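Kaltstead Notebook > Small Rooms > Snacks and Tidying

Snack night was a triumph and I'm still happy about it! Six weeks of talking about it, one evening of crunching, and then the part I secretly look forward to, which is putting the table back to rights.

I've been using the same checkered cloth since February (teal, cream and brown, from the Garba market) and it's the best thing I've bought for this room. Crumbs vanish into the pattern until you're ready to deal with them, and it makes even a heap of wrappers look cheerful.

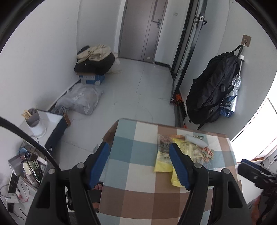 The snack pile on the checkered cloth, with yellow packets in the thick of it.

My method, if you can call it that, is to do the table first and leave the floor alone until the very end. I start at one corner and work across, and every packet gets a quick shake before I give up on it, because twice now I've thrown out something with a good mouthful left in it. Flatten the big bags! They take up so much less space, and the little torn-off corners can go inside them.

Then it all goes in the bin, and I'm a great believer in bringing the bin to the mess.

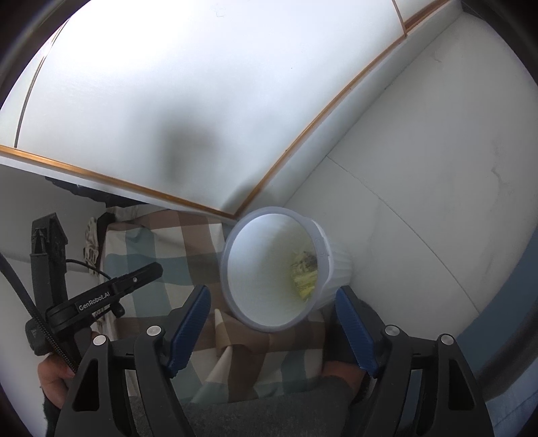

A small one with a wide mouth is all you need for a room this size. I had a tall pedal thing before, and I was forever walking back and forth to it with my hands full. Now I tip everything in, fold the cloth toward the middle and shake it out over the balcony (sorry, pigeons, or maybe you're welcome).

Thin plastic bags I do last. They cling to everything and they love to slide off the table the second you turn around. 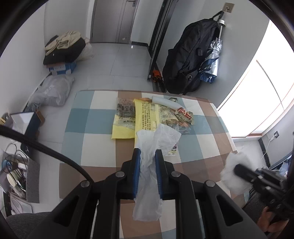

Rizwan Nanayakkara wrote in to say that I've got it backward, and that one of the bags should be kept open from the start so the wrappers can go straight into it. I'm trying that next time, with the spicy ones from Lultar.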